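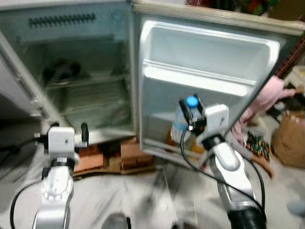
Right gripper closed on the bottle neck, just below the cap. Lower door bin, door open.

4.3 Comparing finger sets on the door bin task

Reading time: 2 minutes

Use this section to compare the standard Mizuno fingers with the Cako fingers on a two-arm Jirnener station. Complete the arm calibration in 4.2 first. Run the full test with one finger set before changing to the other.

1. Open the refrigerator door fully and check that neither arm touches it at rest.
2. Stand a capped plastic bottle upright in the lower door bin.
3. In Prorkinlow, load the door bin profile and set the grip force to 7 N on both arms.
4. Move the right arm forward until the open fingers are level with the bottle neck. Keep the left arm clear of the door.
5. Close the fingers below the cap. Wait for the grip signal to hold steady for 2 seconds.
6. Lift the bottle straight up until its base clears the rim of the bin, then lower it again and open the fingers.
7. Record the result as held, slipped or missed.
8. Repeat until the log shows 122 lifts.

CAUTION: Do not grip the cap itself. It can turn under load and the bottle may drop.

CAUTION: Anyone steadying the door must keep their hands at its outer edge, away from the fingers. Keep the stop button within reach.

Note: Check that the gripper cable has slack at full reach. A tight cable pulls the wrist to one side and the log will show this as a missed grip.

Note: A finger set passes with 94 or more lifts marked held. If it falls short, clean the finger pads, repeat step 5 by hand and look for side play before running the test again.

To change the fingers, park both arms, switch off gripper power and go to 4.4.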